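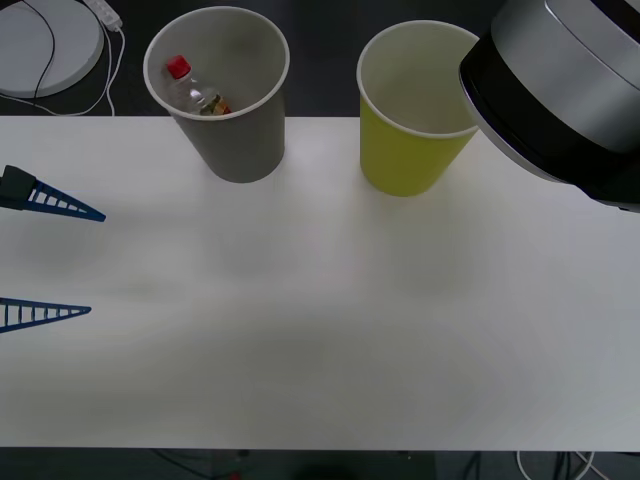
Home | Talks | Trail Games | Books | Contact

Speaker notes: Building a puzzle trail from a novel
Maarja Bite, Vela

1. Scope
Talk covers the Prillau trail only. The book came first, the trail a year later. Questions at the end, please. Gintarė Priedītis has the printed route maps.

2. Source text
The novel is Flandier, a family mystery set in and near the town. Main character inherits a ledger and has to read it against the street plan. Readers kept asking which streets were real. Most are. The mill is not.
Slide: ledger page, chapter four.

3. Turning chapters into stops
A chapter works as a stop if it has one place, one object and one question. Chapters with two questions were split or dropped. Walking distance between stops is capped at 400 meters – beyond that, groups lose the thread and start guessing.
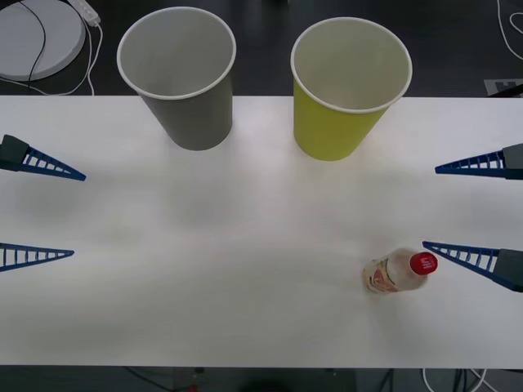
The cap also fixed the order. We could not follow the book from start to finish, so each clue had to make sense without the one before it. The ledger carries the order instead. Players write a letter at every stop and sort them on the last page.
Pause. Show the sorting table.

4. Testing
We ran 2 test walks in October. First walk: the church clue failed, wording too close to an older street name. Second walk: no failures, but the Tamošiūnaitė house clue took too long. Hint added on the back of the map.

5. Print run
2,000 booklets, stapled, black ink only. Color was dropped when we found that players mark the pages in pencil and shaded areas hide the marks. 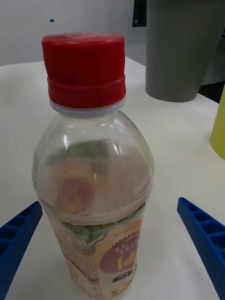 6. What changes next season
New ending. The old answer has been posted online. Stops stay the same, letters change, ledger gets reprinted.
Take questions. If asked about a second book: Gintarė answers.

Contact Vela | Copyright Vela, all rights reserved | Back to top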